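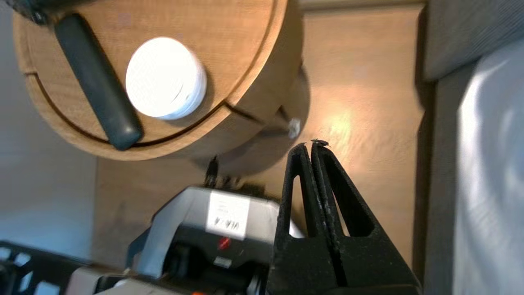
Boxing gloves last longest when they are dried the moment you get home. Most of the smell people complain about comes from gloves that stayed zipped in a bag overnight. Open the straps as far as they go, pull the cuffs wide and stand them somewhere with moving air. Keep them out of the kitchen if you can. Sweaty leather should not sit beside a round wooden knife block like this one, with its dark grey handle sticking out of the top, and bare wood takes on a smell quickly. A windowsill in the hall or a shelf in the spare room will do.

Drying gloves

Stuff each glove loosely with newspaper for the first hour, then take it out and throw it away. Damp newspaper left inside is worse than none. After that, use something that lets air through. Old tights filled with cedar shavings work well, and so does a small bag of cat litter (the plain sort, unscented) tied off at the top.

Do not put gloves on a radiator. Leather dries hard and cracks along the thumb seam, and the foam underneath goes brittle. A cold fan pointed at the cuffs overnight is fine. Tumble dryers and hairdryers are out.

Cleaning the outside

Wipe the leather with a cloth wrung out in warm water and a drop of washing-up liquid, then again with plain water, then dry with a towel. Leather conditioner once a month is plenty. Use a piece the size of a pea and keep it off the strap, where it stops the hook and loop from gripping.

Synthetic gloves need no conditioner. If the surface has started to flake there is no fixing it, and flakes get in a sparring partner's eyes, so keep that pair for the bag.

Cleaning the inside

Mix one part white vinegar to one part water in a spray bottle. Two squirts per glove, wipe round with a cloth over your fingers, then dry as before. Bicarbonate of soda also helps with smell. Shake in a teaspoon, leave it until morning and knock it out over the bin. Don't use both on the same night - you get foam and a gritty lining.

Hand wraps

Wraps go in the wash after every session. Put them in a mesh bag with the hook and loop closed, or they will tie themselves round everything else in the drum. Wash at 40 with ordinary powder and leave out fabric softener, as it makes the cotton slippery.

Hang them full length over a door or a banister. Once dry, roll them from the fastening end so the thumb loop finishes on the outside. Liya Habte, who coaches the juniors at Berholm, has hers rolled on a length of broom handle, and they do come out flatter that way.

Have at least three pairs if you train more than twice a week.

Mouthguard and case

Rinse in cold water straight after use and brush with a toothbrush you keep for that job. Hot water will change the shape. Soak it in a denture tablet once a week. The case needs washing too, and it needs holes. If yours came without any, drill 5 small ones in the lid with a 3 mm bit, from the inside out, and rub the edges down with fine sandpaper.

Headguard

Sponge the lining with soapy water and blot it. Clean the chin strap separately with a nail brush. Dry it upside down on a bowl so that the cheek pieces hang free. Make-up and hair gel both come off leather with a little saddle soap.

Heavy bag at home

Check the chain and the swivel before you check anything else. A worn link looks thin on the inside of the curve. Change it for one with a stated load well above the weight of the bag, and put a drop of oil on the swivel every February, or whenever it squeaks.

Bags settle. The filling packs down at the bottom and the top goes soft. Take the bag down, undo the top, and pull out as much as you can reach. Tease it apart and put it back in layers, pressing each one down with the end of a rolling pin wrapped in a towel. Cut zips and buttons off any old clothes you add.

Small splits can be closed with cloth tape as a stopgap. For anything longer than a finger use a curved needle and waxed thread, then tape over the stitches so they don't catch your gloves.

Boots

Take the laces and insoles out. Brush the soles outdoors with a stiff dry brush, as grit from the pavement scratches canvas and marks the ring. Better still, don't wear them in the street. Mesh panels can be cleaned with the same vinegar mix as the gloves.

The bag itself

Turn it inside out and wash it if the label allows. If not, wipe it and leave it open. Keep a carrier bag in the side pocket for wet wraps.

Rhonda Fraser asks whether gloves can go in the freezer to kill the smell. It dulls it for a day or so and then it is back. Dry them properly instead.

Last updated 11 July 2023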